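What the Second Arm Costs

By the time this goes out, the budget request for the coming year will be on somebody's desk, where it will sit under a coffee cup until February. I have written one of these every year since we bought the first arm. I have learned that the arm itself is the easy line. It has a price, a part number and a salesperson who returns calls. Everything else on the sheet has to be argued for by me, in person, usually near the elevator.

Take grippers. The quote from Cerow includes one set of fingers per arm, and one set of fingers lasts until the day you need it most. I have asked for three sets. Last year I asked for two and was told to see how we got on. We got on by waiting eight working days for a parcel while a perfectly healthy arm stood at the bench with nothing to hold things with.

Then there are cables. No one has ever been thanked for budgeting for cables. They are cheap, they are dull, and they end up across whatever you are trying to work on. I have put in for proper routing clips along both arms and a box of spare connectors, and I have called the line "cable management" in the hope that the word management makes it sound important. 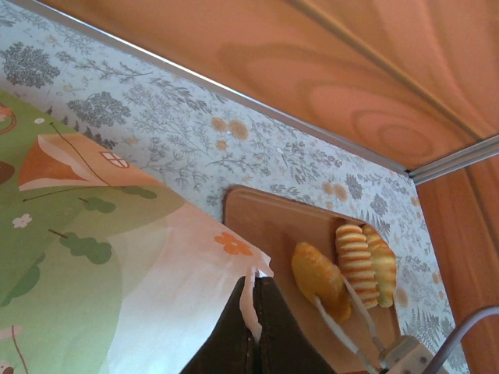

Manuela Piras

The line that gets me the most questions is the one marked "props and surfaces." Finance would like to know why a robotics lab needs toy bread. I would like to know how they think we practice picking up bread. Toy rolls don't go stale, they don't leave crumbs in a finger joint, and the striped one has ridges, so it makes a different sort of trouble from the lumpy yellow one. A wooden board to put them on costs less than lunch. So does a printed mat with little houses and trees on it, and so does patterned wallpaper. A wrist camera that has only ever seen a plain gray bench is going to have a hard time in anyone's home, and I would rather spend on wallpaper now than on explanations later.

Soft things deserve a line of their own. Cloth gets handled, pulled and folded all day long, and it frays and fades as it goes. Wekesa Langat suggested we buy mats in pairs and keep the second one in a drawer, so that we can tell later how far the first has drifted from what it was. I have put that in. It added less to the total than the delivery charge on the fingers.

As for the second arm, I got quotes from Cerow and from Nindach. Nindach is cheaper until you read page two, where the controller turns out to be sold separately, as does the training day. Cerow costs more and takes some eight weeks to arrive, but we already own the mounting plate and we already know what goes wrong with it. I have recommended Cerow and attached both quotes, with page two of the Nindach one on top.

If you use the bench and want something added, send it to me before the sheet is locked. Please include a price. "A better table" is not a price, though I agree with whoever wrote it.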